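The sick note is making our students sicker
Sneha Dixit
6 min read

In December, when the examinations at Trerby were in their second week, I stood at the bus stop outside the student health centre at a quarter past eight in the morning and watched the queue. It went out of the door and past the bicycle stands. Many of the people in it had a fever or a bad cough, and a few were sitting on the kerb. I teach statistics to first-year students, so I knew several of the faces. One of my students told me she had vomited all night and was already feeling a little better. She did not need any treatment. She needed a piece of paper.

The rule that brought her there is simple. If a student at our university misses an examination or a graded laboratory class because of illness, she must bring a medical certificate, and the certificate must be signed on the day of the absence. A certificate signed the day after is refused. I have sat on both sides of this rule, first as a foreign student in Saltow, where they had the same one, and now as a lecturer who receives the certificates. I think it should be ended, and I would like to explain why in a calm way, as the discussion in our faculty has not always been calm.

Let me begin with the doctor. A person who comes with a stomach infection or with influenza is usually told to go home, drink water and sleep. The doctor can very often see nothing more than the patient tells her. When a student says "I had diarrhoea from midnight", no examination on earth can prove the contrary at ten in the morning. So the doctor writes down what the student has said, puts a stamp under it, and the university treats the sentence as a medical fact. We do not trust the student when she tells us herself, but we trust her completely when she tells it to somebody who passes it on.

The health centre gave the faculty board its numbers for the winter examination period. It had issued 339 certificates. In some 200 of those visits, no medicine was given and no further appointment was made. I am careful with such numbers, because a visit without a prescription can still be a useful visit. A doctor may calm a frightened person or notice something more serious. But I have tried to imagine what those appointments could have been used for. In the same weeks, a student who asked to speak with someone about anxiety or an eating problem had to wait 9 working days. I do not say that one thing caused the whole of the other. I say it is the same building, with the same doctors in it.

Then there is infection, which I find the strangest part. Every autumn we hang posters in the corridors that ask people to stay at home if they are ill. We put bottles of hand gel next to the lifts. And then, when a student is truly infectious, we order her to travel by bus to a small waiting room, sit there for two hours beside someone with asthma, and travel back. During my own second year in Saltow I did exactly this, with a temperature, and had to get off the bus two stops early because I could not stand any more. I remember that I was afraid only of arriving after the desk closed. My health did not come into my thoughts at all.
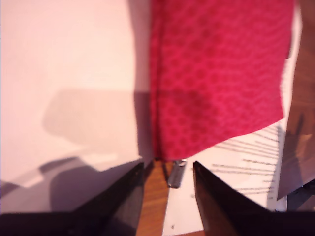
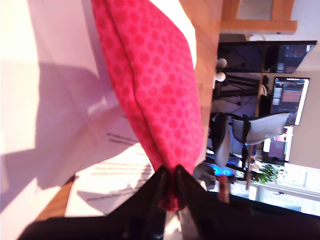
Umesh Chaturvedi has written to me that I am too soft on this question. In his opinion, a student who is really ill will find a way to the doctor, and a student who only wishes for two more weeks of revision will be discouraged by the trouble of it. Take away the certificate, he says, and half of the room will be empty on the morning of the organic chemistry paper. He adds that the honest students are the ones who will suffer, for they will sit the paper on the proper day, tired and badly prepared, and the others will come later, rested, and perhaps with some knowledge of the questions.

It is a serious objection and I don't want to push it aside. There are students who cheat. I have met them, and I was once deceived for a whole term by a young man with four grandmothers. However, I must point out that he always had his papers in perfect order. Someone who plans an absence has time to plan the certificate too. He can go early, describe a headache, and be home for lunch. The one who fails to bring it is more often the one who was too weak to leave her bed, or who has a small child, or who lives with her parents far from the campus and could not get to any doctor before evening. The rule is strict with the wrong people.

The cost also falls in an unequal way. Our own centre does not ask for money, but it is closed in the afternoon during the examination weeks, when the doctors have their clinics in town. After midday a student must use a private practice, and a private practice will ask to be paid for the note. For some of my colleagues this sum is nothing. Kanchan Maurya, from the student advice office, told our board that she had seen students choose between the note and the week's food. One of them went to the examination ill instead, and failed it, and has paid the fee to repeat the module. I would like those who defend the rule to think about that student for a few minutes before they speak about fairness.

What would I put in its place? I propose that each student may declare her own illness, in writing, for 2 absences in an academic year. She fills in a short form the same day, or as soon as she is able, and signs that it is true. No doctor is needed. If there is a third absence, she is invited to a conversation with a tutor. I use the word invited on purpose. A student who is absent three times in one year may be lazy, but she may as well have a long illness, or be very unhappy, and in both cases we should want to know. The present system, with its thick folder of separate certificates, has never told me so. Each note is accepted, put in the folder, and forgotten.

About the problem of late papers: it is ours to solve, and we can solve it. We should write a second paper which is truly different from the first. I know that this is work, as I have done it each summer. Some colleagues use the same questions again with the numbers changed, and then they are surprised that the students talk with each other. It seems to me a poor argument that sick people must queue in the cold so that we can save ourselves a weekend of writing.

I should mention that many employers already accept a person's own word for a short illness, and their offices continue to function. We tell our students from the first day that they are adults. We ask them to sign for their loans and for the chemicals they handle in the laboratory. I cannot find a good reason why the same signature is worthless when it stands under the words "I was ill on this morning".

Nisha Kashyap asked in the last meeting whether we could at least try it for one year, in one faculty, and count the absences before and after. I would be content with this. If the rooms are really half empty, I will admit it in this same column, and Umesh may choose the headline. The board has put the question on its list for the spring, after the item on parking. Members of staff who have an opinion can send it to the faculty office until the end of the month, and students can do so through their course representatives, without a certificate.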